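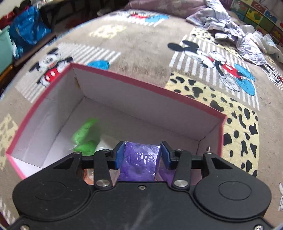 Two grippers, one shoebox and a great many little bags

5 June 2020

I've been wanting to write this one up all week, and now that the second round of trials is done I finally can. We've been comparing two hand-held grippers, the Prenero and the Briltau, and the job we picked for them was putting soft, crinkly bags into a box. Sounds easy, doesn't it? I thought so too, until I tried it.

A rigid block is kind to a gripper. You close on it, it stays the shape it was, and off you go. A small plastic bag folds, slides, puffs up at one end and then hides its far corner under your fingers just when you want to let go of it. Horácio Morais, who set up the trials with me, reckons bags sort out a good finger pad quicker than anything else on our list, and after 300 pick-ups I'm inclined to agree with him (my wrist certainly is).

We did the whole thing at floor level, on rug and carpet, in an ordinary lived-in room. Benedita Esteves was very firm about that. Our November trials were all on a clean white bench and the numbers came out lovely, and then everything went a bit wobbly the moment we carried the kit into somebody's home. Carpet gives under the fingertips, so you can push down further than you'd dare on a bench, and I found I was getting under the flat bags much more often. Patterned rugs are another matter. The Plumesix tracking software had a few wobbles of its own over ours, and we've sent those clips on to Pacheco to see what they make of them.

So, which one did I like? The Prenero is the quicker of the two in the hand and I was happy with it almost straight away. The Briltau wants a slower squeeze, but it dropped fewer bags for me once I'd stopped rushing. Across the full set we logged 38 drops, and I'm sorry to say most of the early ones were mine! Horácio had a steadier time of it and only lost 4 in his entire afternoon, which he has mentioned more than once.

The blue finger pads are staying whatever we decide about the rest. They grip shiny plastic well, they wipe clean, and they show up nicely against nearly everything we've tried to pick up.

What's in the bags

Modelling clay, sealed up by colour, and I'd recommend it to anyone doing this sort of comparison. It has a decent bit of weight, it squashes, and each bag settles into a slightly different lump every time you put it down, so you can't just learn one grip and coast. Benedita wants to add zips next, opening and closing them with both grippers, and I've asked for a few more days before we start on that one. I'll post the full table of results when she's checked my sums.

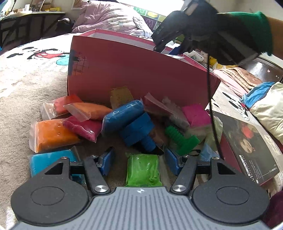
Coming to try them

Both grippers will be out again for the next session, and there's room for 2 more pairs of hands. Drop Horácio a line if you fancy a go, and wear something you don't mind kneeling in.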